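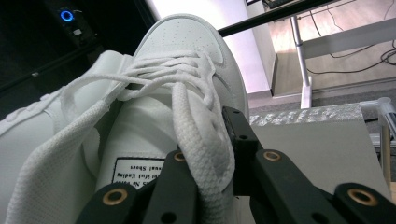
Why Do Knots Hold?

Take a piece of string and lay it flat on the table. It just lies there, doesn't it? It can't stand up and it can't push anything. But put a few twists in it and pull, and that same floppy string can hold up a swing, keep a boat from floating away, or hang on to your sneaker through a whole game of tag. That's a pretty amazing trick for something so wiggly!

The secret is a force called friction.

Friction is what happens when two things rub against each other. Press your palms together hard and try to slide one forward. Feel how they grab? Now press very lightly and slide again. Much easier! The harder two surfaces are squeezed together, the more friction there is between them.

A knot is a way of making string squeeze itself. When you pull on the ends, the loops tighten and press down on the parts they're wrapped around. The harder you pull, the harder they squeeze, and the more the string grips. A good knot uses your own pulling to stay shut.

Around and around

Every time a rope wraps around something, the grip gets a lot stronger. You can test this with a broom handle and a long piece of cord. Ask a grown-up to hold the broom handle level and very still. Hang the cord over it once, tie a small bag of apples to one end, and hold up the bag by pulling on the other end. You have to pull pretty hard.

Now wrap the cord all the way around the handle 2 times and try again. Wow! You can hold the apples up with hardly any effort. Sailors have used this for a very long time. One person can hold a big boat at the dock just by wrapping its rope around a strong post.

In the little harbor town of Stetberg there is a ferry called the Tawfik, and a deckhand named Adel Bennani ties it up every time it comes in. He puts two turns around the post, then crosses the rope over itself in a figure eight. "The post does the heavy work," he told us. "I'm just holding the tail." He ties up the ferry 7 times a day, and on a busy Tuesday in May he let us try it too. (We were much slower.)

Smooth string, rough string

Have you ever tried to tie a knot in fishing line? It's so slick that it slides right open again! Rough, fuzzy string holds knots much better, because all those tiny fibers catch on each other. Smooth, shiny string needs extra turns to make up for it.

Shape matters too. Shoelaces come flat or round, and round ones often slip a bit more, because less of the lace touches where it crosses. Flat laces have more surface to press together.

The mystery of the untied shoe

So if knots are so clever, why do shoelaces come undone? Scientists really have studied this, using slow-motion video of a person running!

Two things happen at once. First, your foot hits the ground, and the bump shakes the knot and loosens it a tiny bit. Then your leg swings, and the loose ends of the lace whip back and forth. Those flying ends tug on the bow. For a while nothing seems to change. Then the knot loosens enough for one end to start sliding, and whoosh, the whole bow comes apart in just a few steps.

There's another reason, and this one you can fix. A bow is made of two parts, the first crossing and then the loops on top. If you cross the ends the same way both times, you get a granny knot. If you switch directions the second time, you get a square knot, or reef knot, and it's much stronger.

How can you tell which one you tie? Look at your bow after you've pulled it snug. If the loops lie across your shoe, from side to side, hooray, it's the strong one! If they twist around and point toward your toes and your ankle, it's a granny. Next time, make your first crossing the opposite way and keep everything else the same. It will feel strange at first.

Knots to try

The overhand knot is the one you make without thinking. Make a loop, poke the end through, pull. It's great for stopping string from sliding out of a hole.

The figure eight is like the overhand knot with an extra twist. It looks just like the number 8, and it's easier to undo. Climbers love this one.

The bowline (say "BOH-lin") makes a loop that won't shrink when you pull on it. There's a story to help you remember it. The rabbit comes up out of the hole, goes around the tree, and goes back down the hole. The tree is the long part of the rope, and the rabbit is the end in your hand.

Practice with thick, soft cord, since it's easy to see where everything goes. Never put rope around your neck or anyone else's, and untie all your knots when you're done.

Words to know

Friction: the force that slows things down when they rub together.
Turn: one wrap of rope around something.
Fiber: a very thin thread. Lots of fibers twisted together make string.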